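Home | Programs | Reports | Partners | Contact

Children's Overnight Stay Program: Progress Report to the Janevski Fund
March
Prepared by Aisyah Liem, Program Manager

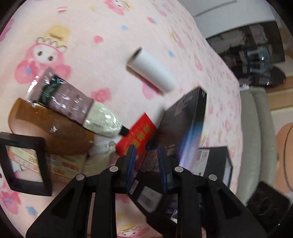
During the reporting period the program provided overnight stays to 189 families with a child receiving treatment at Ustedell Regional Hospital. The grant agreement set a target of 175 families for the full year, and we expect demand to stay high through the summer.

Spending remains within the approved budget. Laundry costs rose after the previous supplier closed its Ustedell depot. A new contract with Zestier took effect in January at a lower monthly rate, and the earlier overspend of $975 has been covered from the general supplies line. We ask the Fund to note this transfer.

Referrals now come mainly from hospital social workers. Faizal Simanjuntak, who joined as family liaison, has shortened the intake form from six pages to two and made it available in four languages. Families from the Tikever valley, who travel the farthest, are still underrepresented. A travel allowance of $2000 was set aside for them, but only a small part has been claimed, and we propose to pay it in advance in the next period.

Repairs to the second-floor heating were completed at a cost of over $3000, met by the building owner. Two bedrooms were closed for eleven nights while the work was carried out.

The next report will include results from the family survey.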